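# Sobre a Bavosley

A Bavosley faz pesquisa genealógica por encomenda. Somos 2: Gudrun Reuter lê os registos paroquiais, Darius Lukoševičius trata dos passaportes, listas de passageiros e processos de emigração.

Desconfiamos de árvores prontas. No ano passado revimos 285 linhagens copiadas da internet e em 141 faltava pelo menos um assento de batismo que sustentasse a filiação. Brasões de família não vendemos, e quem nos escreve à procura de um antepassado nobre costuma receber uma resposta curta.
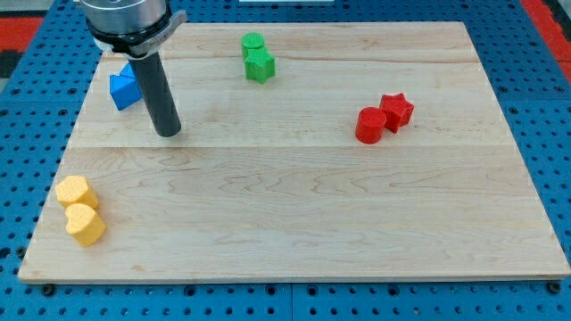 *Tábua de madeira clara sobre um painel azul perfurado.*

Um apelido igual na mesma freguesia prova pouco. Pedimos padrinhos, testemunhas, ofício dos pais, e quando dois homónimos não se distinguem escrevemos isso no relatório e paramos aí. Já perdemos clientes assim.

Cobramos cerca de 200 euros por geração documentada, mesmo que o resultado desagrade. Não aceitamos encomendas novas em janeiro.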